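Desk-clearing drive in Rellby passes 1000 sign-ups

January 9, 2025
By Matilde Cardoso

47 shares | 3 comments

A monthlong effort to get home offices in Rellby back in working order has drawn 1047 sign-ups, according to its organizer, Kulsoom Hayat. The drive is called Retance and runs through the end of January. It asks people to spend 30 minutes a day on one piece of furniture, starting with the desk.

Hayat said desks were picked first because they fill up over the holidays. People come home, put down a bag or a cap next to the monitor and leave it there. By the new year there is often little wood left to see.

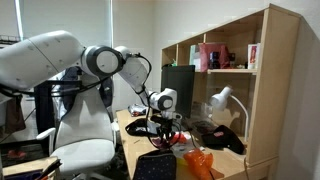

Under the Retance plan, the first session is for sorting only. Everything on the desktop goes into one of three groups: things used at the desk, things that belong in another room, and things to give away or throw out. Drawers and shelves are left alone until the second week.

Bags get their own session. Hayat said they are the most common item in the reports people send in, from cloth pouches to plastic shopping bags, and that many still have something inside. The advice is to empty each one fully before deciding where it goes. Plastic bags that are still good can be folded and kept in one place – a kitchen drawer or a hook by the door will do.

"I had a polka dot bag on my desk for weeks and moved it every time I needed to write something," Hayat said. "I never looked in it."

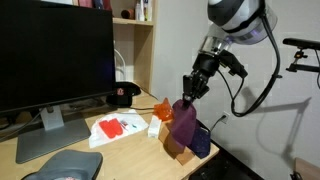
Small packages and cartons are handled the same way. Medicine and anything else with an expiration date should be checked and moved to a cabinet out of children's reach. Flattened cardboard can go out with the regular recycling.

Caps and other clothing go back to the closet or the coat hooks on the same day they are found. Clothes hung in a work area count as part of the job, Hayat said, even if they are not on the desk itself.

Sign-up is free and stays open all month. A printed checklist can be picked up at the front counter of Hallemix, the housewares store in Rellby, which is also taking clean bags and pouches in good condition. Hayat said a second round, covering kitchen counters, will follow if enough people finish the first one.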